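Chapter 8
Surface Finishes and the Measurement of Colour

8.1 Scope

The preceding chapters treated timber and board products as structural materials. The present chapter treats them as surfaces. It covers the optical behaviour of clear and pigmented coatings, the instruments used to measure colour and gloss, and the preparation of reference panels. Readers who have not worked through the section on moisture movement should do so first, as several of the faults catalogued in 8.5 originate in the substrate.

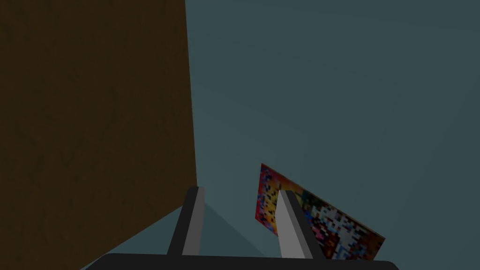
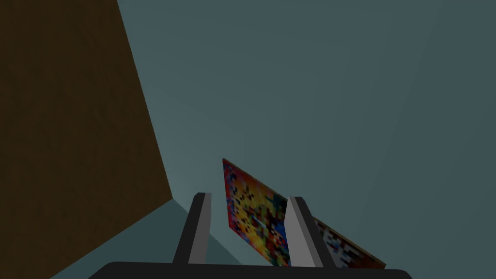
Both views: dark brown surface beside a flat teal-grey one.

8.2 Terms

Colour is specified by three attributes. Hue is the attribute by which a surface is called red, yellow, green or blue. Lightness is its position between black and white. Chroma is its departure from a grey of the same lightness. A grey with a slight green or blue cast has low chroma but a definite hue, and it is in this region that observers disagree most often when matching by eye.

Gloss is independent of colour in principle but not in practice. A glossy film returns part of the incident light in the mirror direction. When that component is excluded from the observer's view, the surface looks darker and more saturated. A matt film scatters the same light in all directions, and the result is a paler, greyer appearance from an identical pigment loading. A colour specification that omits the gloss level is therefore incomplete.

8.3 Historical note

Systematic finish records in the trade are older than the instruments now used to check them. The Kurup workshop ledger, opened in 1846, lists stains by recipe and by the name of the customer who first ordered them. The entries give weights of dry colour and volumes of spirit but no description of the timber, and attempts to reproduce them have had limited success. Macedo reworked 20 of the recipes on blackwood and on beech and found that the choice of species altered the final lightness more than a doubling of the colourant did.

8.4 Preparation of reference panels

Sand the panel along the grain and remove the dust with a vacuum brush. Apply the coating in two passes at right angles, allowing the first to flash off. Panels finished with Hemix or another waterborne system need a light denib between coats to take down raised fibre. Solvent-borne systems such as Flomus do not usually require it.

Condition the finished panel in the dark for eight days. Label the back with the batch, the substrate and the film thickness in micrometres. Store panels upright in a ventilated cupboard, never stacked face to face, and retire any panel after 1000 hours of cumulative light exposure.

Take readings at no fewer than five positions and rotate the instrument a quarter turn between readings at each position. Grain is directional, and a single orientation will bias the result. Hashemi's correction for open-pored species is derived in Appendix C.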